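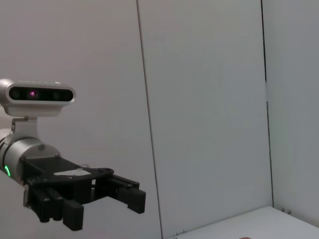
I moved my sourdough starter to the back porch in July and it nearly died. The kitchen at our place in Kesundale gets warm by noon, and I figured the porch would be cooler. It was, at night. By 3 in the afternoon it was far worse.

The starter went thin and gray on top and smelled like nail polish remover. I poured off the liquid, kept a spoonful, and fed it twice a day with cold water and the Stinivon rye flour I buy in 5 pound bags. On the third day it had bubbles again. I waited until it doubled two feedings in a row before I baked with it.

The first loaf was 400 grams of flour and came out flat. I had let it rise too long. I cut the next rise short by 40 minutes and got a decent loaf, a little sour, good for toast.
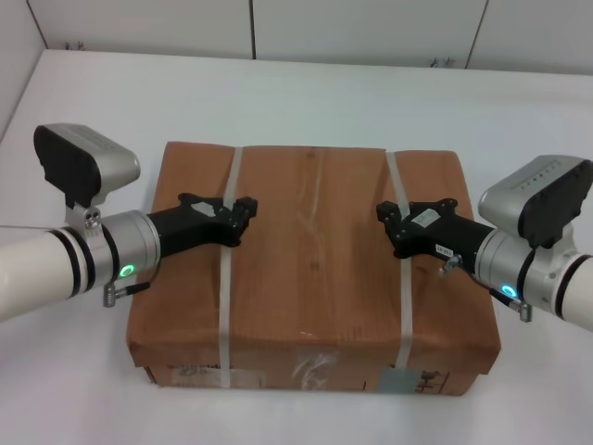

Can you keep a starter in the fridge all summer?

Mine does fine there with one feeding a week. I take it out the night before I bake and feed it once before bed.

It lives on the bottom shelf now, next to the pickles. I plan to try half white flour next time.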